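Mosuvton Library Service: Interlibrary Loans
Frequently asked questions
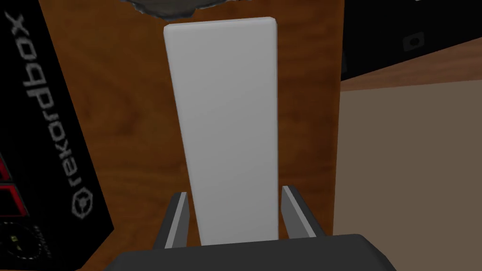 One reader at the Agudelo branch wrote to ask whether a book borrowed from another library system could be kept for as long as one of our own. It cannot, and the loan period is the matter on which we receive the most enquiries. The answers given on this page apply to all Mosuvton branches.

What is an interlibrary loan?
It is a loan of a book, score or printed report which Mosuvton does not hold, obtained from another library on a member's behalf. The lending library sets the conditions, and we are bound by them.

Who may apply?
Any adult member whose card is valid and who owes no charges. Junior members may apply with the signature of a parent or guardian. Visitors holding a temporary card are not eligible.

How do I make a request?
Complete the request form at any enquiry desk or through your online account. Please give the author, title, edition and year of publication where known. A separate form is required for each item. Members may have up to 5 requests open at one time.

How long will it take?
Most items held within the region arrive in 19 working days. Items from further away take longer, and requests made in December should be expected to run into the new year. We will write to you when the item is ready for collection.

Where can I collect it?
At Agudelo or Kumon. The Hultance branch does not at present have a staffed desk and cannot issue these loans, although items may be handed in there during opening hours if they are given to a member of staff.

How long may I keep the item?
The standard period is 22 days from the date of issue. Renewal is at the discretion of the lending library and should be requested before the due date. Some items are supplied for use in the reading room only.

What can not be borrowed?
Newly published titles, works in more than one volume requested as a set, and items already in Mosuvton stock but out on loan. In the last case, please place an ordinary reservation.

What happens if an item is lost or damaged?
The member is liable for the full replacement cost charged by the lending library. Please do not attempt repairs, and leave any paper band or label in place.

How do I cancel?
Quote your request number at the desk or by telephone on extension 749. Requests already sent out by the lending library can no longer be cancelled.

Page last revised July 31, 2022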